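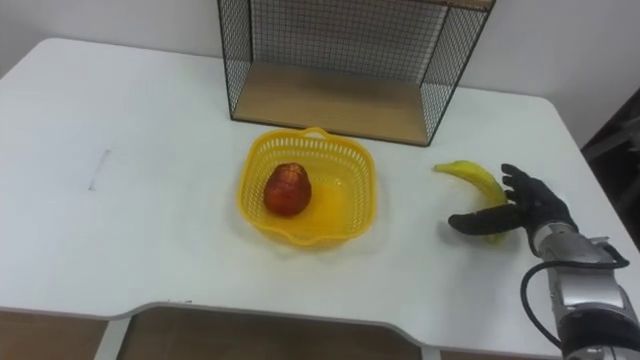 Weißer Tisch mit schwarzem Gitterfach, Wand dahinter.

Werkstattbuch Tagung »Flusserzählungen«, September, Eintrag vom Nachmittag

Stand Einreichungen: 217 Abstracts in Prokex, Export ohne Fehler. Die Umlaute stimmen diesmal, nur die Kursivierung der Werktitel ist wieder weg. Muss von Hand nachgetragen werden. Hamdia hat mit den Lyrik-Sektionen angefangen, ich nehme die Prosa.

Gutachten: sechs fehlen noch, alle aus der Gruppe Reiseliteratur. Kiros Wako schreibt die Leute heute noch einmal an. Zwei Beiträge zum selben Roman liegen in verschiedenen Sektionen — zusammenlegen oder so lassen? Eyerusalem ist für Zusammenlegen, ich eher nicht, weil der eine vom Übersetzen handelt und der andere von Karten.
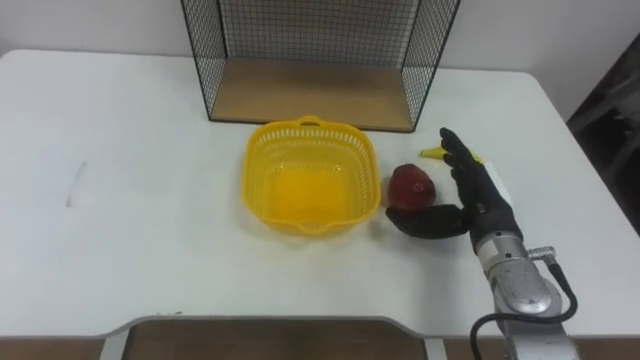

Die Lesefassungen der Beiträge sollen als Papierstapel ausliegen, nach Sektionen getrennt, mit Deckblatt. Format A5, geheftet, Satz wie beim Yilma-Band vom letzten Mal. Zum Auslegen reicht so ein Kasten aus schwarzem Drahtgitter mit hellem Holzboden: vorne offen, man kommt gut an die Hefte, und an die Seitengitter kann man die Sektionsnamen klammern. Auflage pro Heft noch offen, Romska will die Zahl vor dem Druck schriftlich.

Programm: Thandeka Mathebula hat den Eröffnungsvortrag zugesagt, Titel kommt nach. Etenesh Dinsa moderiert. Im Haus Nastgate haben wir drei Räume, der kleine ist vormittags belegt. Damit passt das Panel zur mündlichen Überlieferung nur am Nachmittag, parallel zur Lesung. Unschön, aber vorerst so eingetragen.

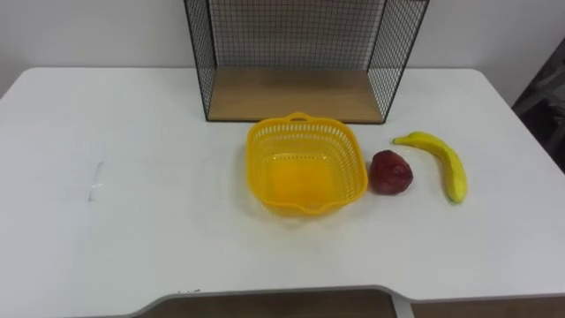 Offen

— Kursivierungen in der Prosa-Liste (ich)
— Kurzbiografien auf einheitliche Länge kürzen, Hamdia fragt wegen der Schreibweise der Namen nach
— Sektionstitel »Ufer und Archiv« gefällt keinem von uns, Vorschläge bitte hier eintragen
— Heftauflage an Romska melden

Zuletzt aktualisiert: September, 16:40 Uhr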